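Looking for a couple of hands (and maybe a brain) for our two-arm build at the Zaltbridge shared workshop

Hi! I'm Adaeze, and I'm looking for people to come and help us finish a pair of robot arms we've been putting together in the evenings. It's unpaid, it's slow, and I enjoy it more than anything else I do all week. There are 3 of us right now — me, Dirceu Siqueira on wiring, and Wilma Laing, who does the machining and has strong opinions about deburring.

The project is called Wikska. We want two arms that can work side by side on small metal parts: pick one up, turn it over, hand it across, set it down the right way up. The arms move fine. The hands are where we're stuck, and that's where you come in!
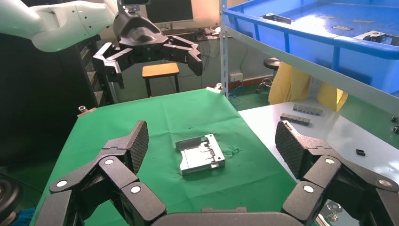
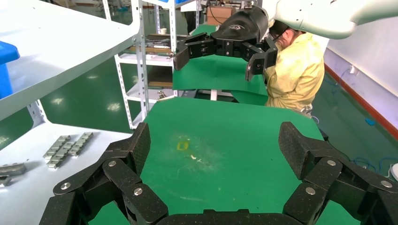
I need one person who likes gripping problems and one who likes code, and if you're both, please write to me tonight. We've been going back and forth on fingertips for weeks. The textured black ones we have on now are my favorite so far, but I'd love someone to argue with me about the pattern, the angle, the rubber, all of it. Flat aluminum pieces with raised walls, like the one lying on the green cloth in the first picture, are what I most want to get right (the little notches on the side make it fussy about where you grab). On the code side it's mostly Python, with some motor stuff Dirceu wrote that he'd be happy to explain, at length.

You don't need a degree or a portfolio. If you've fixed a printer or rebuilt a bike or written a script that saved you an hour, that's plenty. You should be OK with repeating the same move over and over and writing down what happened. Bring closed shoes and tie your hair back.

We meet Fridays at 6, usually until people get hungry, and we'd like you to stick with it through October if you can. Our parts budget is $600 for the whole thing, so please don't fall in love with an expensive motor. I'll cover your workshop pass on build nights, and tea is free.

To join, leave a note for me at the Zaltbridge front desk with a few lines on something you've made or broken. Under 13? Sorry, house rules, but ask Wilma about the Saturday club.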